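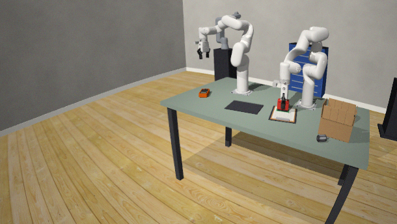
My sister said the suitcase could wait and the radio could not, and I should quit folding socks and get in the car.

She had a point. I was supposed to be on the air at Bratiteck at four, to talk about my play, and our bus to the coast left at 6 the next morning, and I had packed one shoe. One! I'd been walking around with its partner in my hand for half the afternoon, trying to decide whether a person on vacation in Flestlow needs shoes with laces.

So I got in the car. She drove, I read my notes out loud, and every time I got to the part about the second act she turned on the wipers. It wasn't raining.

Bratiteck is the only station in Grivgate that still does talk in the daytime. It's upstairs from a place that sells vacuum cleaner bags, and the stairs smell like that. The host met me at the top with a mug in each hand and gave me neither one. He asked me how to say my last name, then how to say the name of the play, and then he said we had 30 seconds and sat me in front of a microphone with a sock on it. (A real sock. Gray, with a toe seam. I thought about my suitcase again.)

I'd practiced a funny story about writing the thing at the kitchen table all through March with the flu. I'd practiced it so much my sister could do it with the pauses. But he opened with, "So why did you kill the mother?" and I said, "Which mother?" because there are two, and only one of them dies, and I'd honestly forgotten which.

Well, he laughed. And then I laughed, and I heard myself tell the whole listening area of Grivgate that I wrote that scene for my own mom, who had asked for a big death with a speech in it, and who then sat in row 4 on opening night and complained it was too short. I hadn't planned on telling anybody that. I'd never even told my sister, who was out in the hall with her ear on the door.

We did 40 minutes. It was supposed to be ten. A woman called in from the Rosales side of the river to say she'd seen the play twice and wanted to know where the usher got her jacket, and I knew the answer, so that used up some time too.

In the car my sister didn't start the engine right away.

"She asked you for a speech?" she said.

"Two pages. She wanted three."

"She asked me for a song." She put on her seat belt, took it off, put it on again. "I never wrote it."

Then she turned on the wipers and we went home to look for my other shoe.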